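Jornalismo Local e Poder Público
Apontamentos da aula 6: a correção, o recuo e o acompanhamento da notícia

Leituras para esta aula: o dossiê Trurnar (partes 1 e 2) e o comunicado da câmara de Birosine, ambos na pasta da disciplina. Quem só leu o título do comunicado vai notar-se logo nos primeiros minutos.

1. De onde vínhamos

Na aula anterior ficámos no ponto em que o jornal publica e a instituição responde. A resposta chega quase sempre em uma de três formas: silêncio, desmentido parcial ou um comunicado a anunciar uma medida que, por feliz coincidência, já estava prevista. O caso Trurnar pertence à terceira família.

Recapitulando. O boletim digital Trurnar descobriu que a câmara de Birosine publicava, nas atas das reuniões de habitação, a morada completa de quem pedia apoio à renda. Foram analisadas 70 atas. Em 23 delas apareciam também dados sobre o agregado familiar. A câmara tinha um regulamento que proibia isto, aprovado por unanimidade e, ao que parece, lido com menos entusiasmo.

2. O recuo institucional como notícia

Quando a entidade muda de prática depois da publicação, a tentação da redação é escrever uma peça sobre si própria. Convém resistir até ao terceiro parágrafo, pelo menos. O leitor quer saber, por esta ordem:

a) o que muda e a partir de quando;
b) o que acontece ao que já foi divulgado;
c) quem decidiu, e com que base legal;
d) o que fica por explicar.

A alínea b) é a mais esquecida. No caso de Birosine, a câmara anunciou em março que as atas novas sairiam sem moradas. As antigas continuaram disponíveis durante 16 dias, até alguém da redação perguntar por elas.
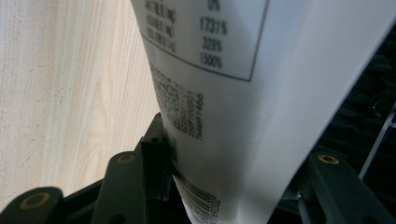

Note-se a diferença entre «deixámos de publicar» e «retirámos». São verbos com custos diferentes para quem os pronuncia. O primeiro aplica-se ao futuro, que é barato. O segundo obriga a abrir o arquivo, a falar com a empresa que gere o site (neste caso a Moodley) e a descobrir que há cópias em sítios de que já ninguém tinha a palavra-passe.

3. Como ler um comunicado

Exercício que fazemos sempre a lápis, por razões de humildade. Sublinhem no comunicado:

— os verbos na passiva («foram detetadas situações»). Quem detetou? A redação, como se sabe, mas a frase é demasiado modesta para o dizer;
— os advérbios de tempo («brevemente», «oportunamente»). Nenhum deles cabe num calendário;
— os substantivos que encolhem o problema. Em Birosine, 23 atas passaram a «casos pontuais».

Depois reescrevam o primeiro parágrafo com sujeito, verbo e data. Se não for possível, essa impossibilidade é a vossa próxima pergunta ao gabinete de imprensa.

4. Proteger quem já foi exposto

A peça sobre uma fuga de dados pode facilmente tornar-se a segunda fuga. A Trurnar cometeu esse erro na primeira versão: publicou a captura de uma ata com a rua tapada e o código postal à vista. Foi corrigida em menos de uma hora, com nota no fim do texto. A nota está na pasta e merece leitura, porque diz o que estava errado sem pedir desculpa pelo «eventual incómodo».

Regra prática: antes de publicar um documento, uma pessoa que não trabalhou na peça tenta identificar alguém a partir dele. Se conseguir, volta tudo à edição.

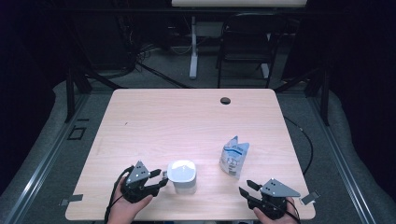 Fig. 2. Tampo de mesa com um recipiente branco, de tampa branca.

5. O acompanhamento

A maioria das investigações locais morre de sucesso: a entidade promete, a redação celebra, o assunto sai da agenda. Para o evitar, cada peça deste tipo deve deixar uma ficha com a promessa transcrita à letra, o prazo e o nome do documento que a comprovará. A Trurnar verificou as atas novas 21 dias depois do anúncio. As moradas tinham desaparecido. Os números de telefone, que o comunicado não mencionava, lá continuavam.

Comparem com o caso Illar (aula 4), em que a junta cumpriu tudo o que prometeu e a notícia do cumprimento teve menos leitores do que a da abertura de uma pastelaria. Publica-se na mesma.

Trabalho para a próxima aula

Escolham um comunicado da vossa autarquia, emitido em resposta a uma notícia. Façam a ficha de acompanhamento e redijam três perguntas que ainda não tenham resposta. Máximo de uma página. As perguntas que começam por «não acha que» serão devolvidas ao remetente.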